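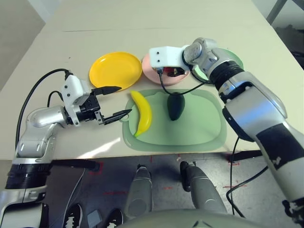 One rater, asked after the session what had been hardest about the task, replied that the colors kept giving instructions of their own: a yellow fruit near a yellow plate looked as if it had already been assigned, and it took some effort to judge the layout without finishing it first. Several written comments made the same point in other words, and the remark is used as the starting point for this section, which deals with how the colors and outlines of the pieces bear on the reading of a layout before any piece has been placed on a plate.

Figure 2. Layout from the board-first series. Yellow, pink and mint-green plates in a loose row, with a translucent green cutting board in front of them. On the board: a toy banana, lying diagonally, and a dark green teardrop-shaped piece, upright.

Materials

The tableware and the pretend food were bought separately. Plates came from the Zarico picnic range and were chosen for three properties: they are round, they are made of plastic, and they are sold in pale colors as well as saturated ones. The cutting boards were supplied by Bidoline. The food pieces were drawn from an Egilsson assortment intended for home play kitchens, from which all pieces with printed faces or stickers were removed before the study began.

No attempt was made to match the pieces in scale. Play food is rarely consistent in this respect – a slice of bread may be smaller than the egg sold with it – and a corrected set would not resemble what is found in an ordinary toy box. Raters were told to ignore differences in size. Whether they were able to do so was not tested.

The tabletop was light beige in the series that includes Figure 2. A dark top was tried in June and abandoned when the pale plates became the only thing that raters mentioned. Against the beige surface the paler plates stand out less, and the difference between pale and saturated plates becomes a matter of degree, as intended.

Arrangement of the plates

Plates in the board-first series were set out in a row without a template. The row was allowed to be uneven, and the spacing was left to the person laying the table. In an earlier series the plates had been aligned to a strip of tape, and the resulting layouts were described in the written comments as "a display" or "a shop." Loosening the row was enough to remove most of these comments. Layouts in the later series were more often called a snack or a lunch, terms which suggest that the raters had begun to think about people eating at the table.

The position of the board in front of the plates has a similar effect. With the board behind the row, the food was taken to be shared, and raters tended to describe it as a second helping or as something left over. With the board in front, the food was taken to be in preparation. The wording of the rating form was the same in both cases.

Color relations

Two kinds of color relation occur in Figure 2 and were coded separately. The first is the relation between a piece of food and a plate. The banana and the plate on the left are both yellow, and they are on the same side of the layout, so that color and proximity point in the same direction. Layouts of this kind were coded as congruent. Where the matching plate was on the opposite side from the piece, the layout was coded as crossed.

The second is the relation between a piece of food and the board beneath it. A dark green piece on a green board is separated from its background mainly by lightness. The board used here is translucent, and over a beige surface its green is light enough for a dark piece to remain distinct. On an opaque board of a deeper green the same piece was reported as "hard to find" and had to be replaced. Translucent boards were used for the rest of the series. They have the drawback of taking on something of whatever lies beneath them, and a rater comparing layouts on different surfaces is therefore not comparing the same green.

The mint-green plate adds a third, weaker relation. It belongs with the board and with the dark piece in a general way, but it matches neither. Raters differed on whether it should count as a match. The coding scheme treats pale and dark versions of a hue as related but not matching, and this decision affects the crossed category more than the congruent one.

Outline and posture of the pieces

The banana was the piece most often named without hesitation. Its outline is curved, its posture on the board is the one in which bananas usually lie, and the green tip was mentioned in the comments as a sign of an unripe fruit. It was also described as pointing at something, most often at the nearest edge of the board. Elongated pieces lying diagonally seem to attract this kind of description, and a straight carrot produced it more often still.

The dark green piece is less clear. Its teardrop outline led most raters to call it an avocado. Others wrote pear, fig or eggplant, and a small number left the space blank. Posture may be part of the reason. The piece stands with its narrow end upward, and an avocado on a real cutting board is more likely to be lying on its side. The same piece laid flat was not included in the board-first series, and the effect of posture cannot be separated from that of color on the present material.

Rating procedure

Each layout was presented singly, and the raters, all recruited in Stikitberg, worked through the set in a different order. The full set contained 300 layouts, of which 100 belonged to the board-first series. Raters indicated on which plate, if any, each piece of food was expected to be served, and gave a word or short phrase for the layout as a whole. A rater could leave any question unanswered. Sessions were held in the morning, at the request of the raters, and the form was shortened after the first of them to remove a question on appetite.

Disagreements over the free-text answers were settled by discussion between two coders. Names for the food pieces were kept as written, including misspellings, and grouped only at the analysis stage.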